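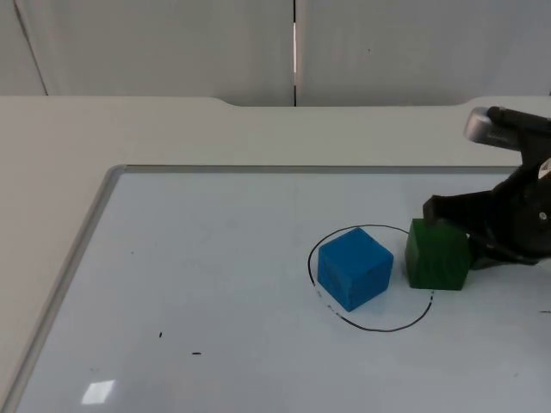
Blue in the ring, green over the line.

Mar 24, 2021

Spent most of the day on the rules for Drulora. The board was flat on the table again, since the cubes won't stay put on anything sloping. I drew the circle freehand and it came out more of an egg. I thought about doing it again round a dinner plate and decided an egg would do.

The outline is the weak point. It has rubbed away in bits at the lower left, and if you can't see the line you can't say what is on it. I wrote to Nuttall asking if they sell a marker that stands up to being rubbed. They have one called Prelto, but only by the box of 70, so that will have to wait.

Then there is the question of what counts as in. Blue was easy, all of it inside. Green overlapped the line on the right. My first rule said more than half, which sounds fair until you have to judge it by eye. The second said any part touching, and that makes the game too easy. I have gone back to half for now and don't much like it.

Went over the leaflet after lunch. It was 2,478 words, far too long for a game with a pen line and a few blocks. Cut the whole section on scoring draws. Soup for tea, then another look at the board.
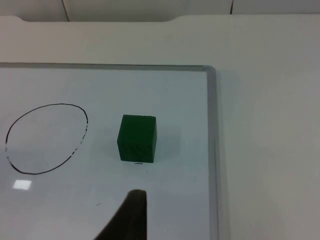
Welington Batista rang in the evening and said I should drop the half rule altogether and call a cube out unless the whole base is inside the line. He also thinks the leaflet should fit on one side of paper, and that people at Pludberg won't read a second page.

He may be right about the base. It is simple to check and there's no arguing over it. It would need a bigger circle, though, or there won't be space for 2 cubes and a third to be pushed in beside them. Must get some spirit for cleaning the board. The smudges don't come off with a dry cloth.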